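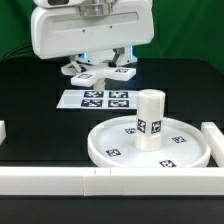
White cross part over the marker sheet, round tray and upright cylinder at right.

Petek Parts: README

Petek is a set of recordings about putting white things near other white things. If you were hoping for color, there is a green backdrop, and we are fond of it.

What's in it

The release has 507 episodes in 2183 files. Most episodes come with a color video, a depth video, a pose file and a short text note. Some come with less, and the index says which. The notes were typed by whoever was at the table, so expect "went in", "went in eventually" and, once, "lunch".

The parts

cross: the white one with thick arms and black-and-white square markers on top. The arms look alike from most angles and are not interchangeable. Check the marker IDs before you file an issue. Indira Naidu has answered this one many times and has started replying with just the word "markers".

tray: large, round, white, with an upright cylinder. Called "tray" in the older notes and "cake stand" in the newer ones. Both names point to the same object in the index. We had a meeting about it and kept both.

sheet: a flat sheet printed with markers. It defines the table coordinates. A corner curled in October and was taped down again, so use calib_b for anything after episode 2 of the Skanell folder.

Folders

brastover/ has single placements, one part at a time. Start here if you only want to see whether your loader works.

skanell/ has full assemblies. They are longer, and the notes get shorter as they go.

extras/ holds 3 calibration runs and a recording of the backdrop being ironed. The ironing did not take.

Known problems

The tabletop is black and shiny. Depth values on it range from decent to imaginative. Mask it out if you care about the surface.

White parts over a white tray give soft edges. Our own segmentation labels are off by a few pixels there, and Yaneth Ticona, who drew most of them, would like you to know she is aware.

The pose files use meters. The text notes use whatever the author felt like.

The folds in the green cloth differ between sessions. Don't subtract one session's background from another's. We tried it and got a very nice picture of folds.

Getting started

Unpack everything into one directory, keep the folder names, and run check_index first. It prints a list of missing files. An empty list is good. A list with only extras/ on it is also fine.

Contact

Corrections to labels go to Yaneth Ticona. Everything else goes to Indira Naidu, with the marker ID in the subject line.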